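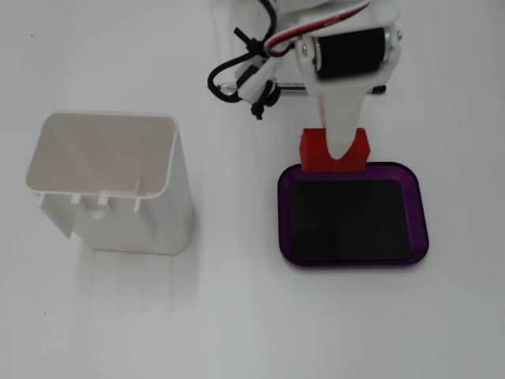
**What goes in a tray and what goes in a tall box?**
Small stuff you need to see and grab goes in the tray. Anything you only reach for once in a while goes in the box, where height saves table space.

## Handout 5: sorting and setting down small parts

Percy Ñahui, bench skills, November. Bring this sheet back next time, we will write on it.

Covered so far: clearing the table, wiping down, where the light comes from. Today = containers and blocks.

### Containers

- Tray. Low sides, wide open. Good for one layer only. Two layers and you're digging.
- Tall open box. Holds a lot, hides a lot. Label on the outside.
- Dark floor in a tray: light and bright parts show up well, black screws vanish. Keep black screws out of it.
- See-through walls help a bit. Not much if the tray is low.
- The rim is not a shelf. A block set across the edge of a tray can tip either way, in or out. Put it down flat inside.

The Stidar trays in the cabinet stack. The Fendano ones don't, they wedge. Don't force them, ask me.

### Blocks

Red block, tray, tall box = the practice set. Same set for everybody so times can be compared.

1. Table clear except the set.
2. Tray on the right, box on the left. Lefties swap.
3. Pick up block by two opposite faces, middle of the face, not the corners.
4. Lift straight up before going sideways.
5. Over the tray, stop, lower, let go. No droping.
6. Reverse it.

Do 8 rounds, then change partners. Write down misses only. Touching the rim counts as a miss.

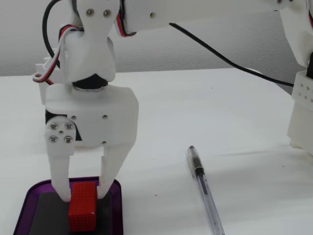

**Why hold a block by opposite faces?**
The push from one side cancels the push from the other, so the block stays put and doesn't twist.

### Grip notes (from the board)

- squeeze: just enough. Too hard on a small block and it shoots out
- ridged faces = more grip than smooth. Greasy hands cancel that, wash first
- block upright: check the contact points are level with each other. One high, one low, it turns
- look at where it's going, then at the block

Last group's log ran to 2,116 placements over the term, 44 misses, most of them on the near edge of the tray. So watch the near edge.

### For next time

Read the Brophy sheet on drawer dividers, first side only. Measure one drawer at home, inside width and depth, and bring teh numbers. Dovex liners are in the closet by the sink if you want to try one, sign them out.

Quiz is short. Containers and grip, nothing on liners.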